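The trial licence for Prudeo ran out at noon on Monday, and Viorica Živković had until then to write her finding.

She worked for Skokden, which bought equipment for small packing firms and took a fee for saying no. Groludley had offered Prudeo as a monthly service: the hand, the arms, the software and a technician named Shim who answered the phone on the second ring. The brochure gave a pick rate of 403 boxes an hour. It did not give the size of the box.

She set out the test as written. Boxes went on the belt or near it, at whatever angle they landed. Each counted as a pick only if it was lifted and set down without a dent. A run was 100 boxes. She had done 9 runs and filled in a sheet for each.

"You could average them," Shim said on the phone.

"I could."

"The contract allows averaging."

"The contract allows it for 2 runs."

She heard him turn pages. He had a colour copy, she decided. The paper sounded heavy.
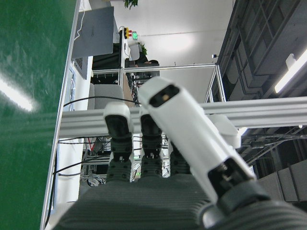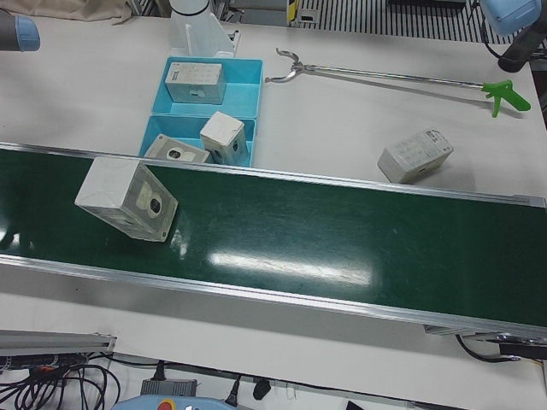

What did Groludley charge for if the hand missed a box? The monthly fee stayed the same, and a missed box was logged as a site event and billed to the customer's allowance.

Viorica read the clause again and copied it into her report without comment. Under it she put the results from all the runs, in the order she had done them, with the worst left in.

"What did you put for the finding?" Shim asked.

"Fit for purpose, subject to clause changes."

"Which clause?"

She told him. The line was quiet for a while.

"I didn't write that one," he said.

"I know. Your initials are on the others."

She saved the file at 11:40 and went to find the cover for the belt.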